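Week 1 handout: Keeping a notebook you'll go back to
Intro to Study Skills, August 26, 2024

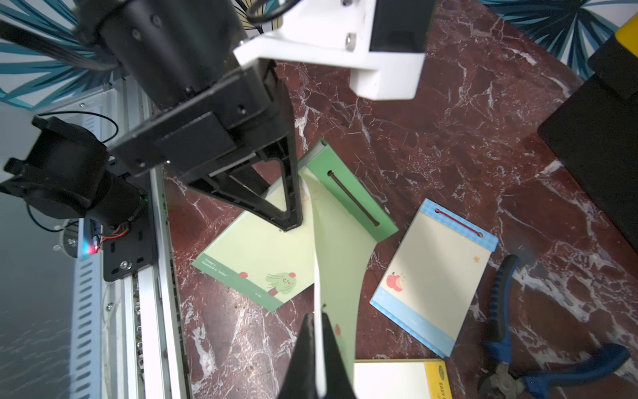
What I'd like you to bring
Any notebook will do. Mine has been a plain Civar for years, mostly because the shop near campus sells them, and I go through 2 of them a term. Please leave the laptop in your bag for the first half of class — you'll get it back for the group work.

How we'll take notes
Draw a line down the page, a third of the way in. Notes go on the wide side while I'm talking. The narrow side stays blank until that evening, when you go back and write little prompts for yourself (a word, a date, "why did she say this?"). I skipped the evening part all through college and paid for it every December!

Don't try to get every sentence. In the Onach reading you'll see a lecture of over 1000 words boiled down to 12 lines, and I think it could lose a couple more.

For next time
Read the Onach chapter, then write it up on one page, 400 words at most. Handwriting is fine if I can read it. Bring questions too — I'm saving the last bit of class for them.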